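Print this page | E-mail this page

Stirlow Online Card Room: Minutes of the Players' Meeting, 29 May 2022

Present: 14 members, plus 2 who stayed on mute throughout and were counted anyway.

1. Minutes of the last meeting approved. One member asked whether they had been read. The chair moved on.

2. Tournament software. The Dwivedi lobby still drops players at the final table. Sisus has replied to our complaint with a link to its complaints page. Agreed to complain again.

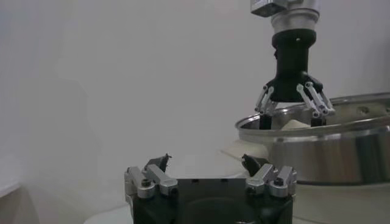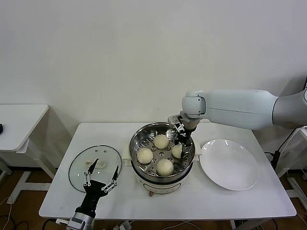
Second picture: four buns in the steamer.

3. Buy-in for the August league. Proposed: 40 chips. Carried, after a long speech against it by a member who then voted for it.

4. Flastinon tables. Chat to stay off during hands. Discussion of this item took place mostly in the chat.

Next meeting to be set by e-mail.

Contact us | Copyright Stirlow | Back to top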